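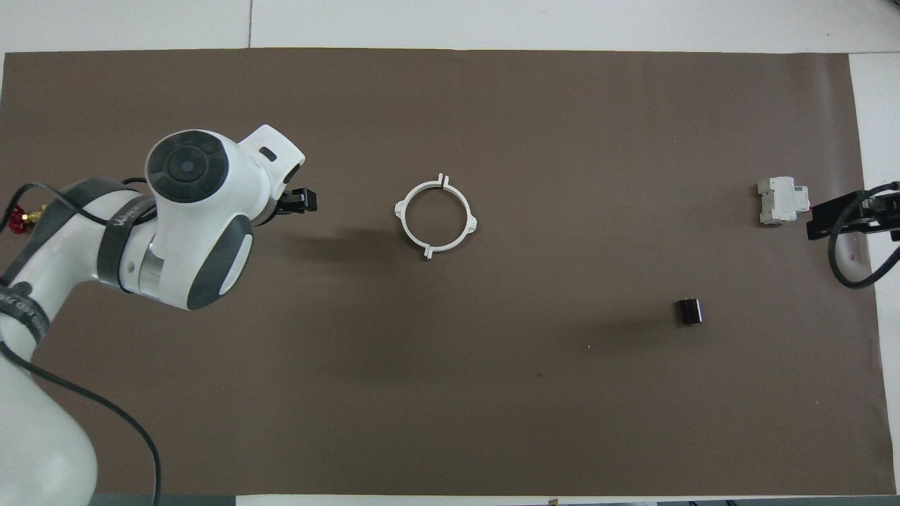
Ludmila Jurčo reckons you can fit out a whole workshop from the Narkeo spares bin and never pay shop prices again. I have my doubts. The list runs to 312 lots, hardly any with a part number, and "tested" seems to mean that somebody once looked at it.

Home Gallery Parts Swaps Contact

Last updated: July
2 min read

So, a page of bits from the bench, for anyone tempted.

The white plastic ring has two tabs and a pair of notched clips, and looks like a mounting bracket. For what, the list doesn't say. Bo-ram Geum thinks a Codow ceiling fitting. I tried to match it against the Codow catalogue and gave up at page 93.

The stepped white unit on the right looks like the sort of breaker that clips to a DIN rail. I wouldn't put a used one in my own board, whatever the seller's note says about "light domestic use".

As for the little dark brown cylinder, the choice is between a capacitor and a cup. Ludmila says capacitor. I'd want a value printed on it before I soldered it to anything.

Postage is extra, and they don't take returns on lots under a fiver.

Back to gallery Next: Zirkel hinges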